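Tudor Pană did not believe in the well at Costache, and he had told his aunt so twice before they reached the gate.

"It cured your grandfather's knee," said Rodica.

"Grandfather limped until he died."

"He limped less."

The line was already long. A woman at a card table was selling tickets at 144 a bottle, and behind her a board gave the number of people healed since December. Somebody had painted 616 on it, and the last six was fresher than the rest.

"Who keeps the number?" Tudor asked.

"People write in," the woman said.

"And if it doesn't work, do they write in then?"

She looked past him to the next customer. Rodica paid for two bottles and gave him the heavier one to carry.

The well was a hole with a pump on it. The water smelled of coins. A man from Zovmont, Gonçalo Neves, was filling a plastic drum and telling everyone his hearing had come back in the left ear. Tudor stepped around to that side and said, quietly, that the man's shoelace was undone. Gonçalo went on talking about his ear.

"You're a mean boy," said Rodica on the bus. Tudor was forty-three.

She drank half her bottle before Hotonel and fell asleep against the window with her mouth open. For years she hadn't been able to sleep on a bus - she said so every time, to anyone near her. He watched her for a while. It was a warm day and she had been up since four, so that was that.

At home he put his own bottle under the sink, behind the bleach. He had a bad shoulder that winter, and he moved the bottle once, to the shelf, where it was easier to reach.
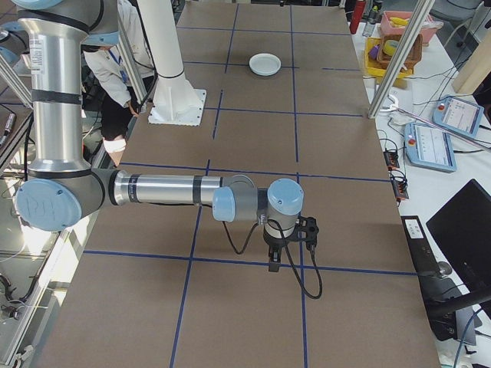 *Arm over a taped work table.*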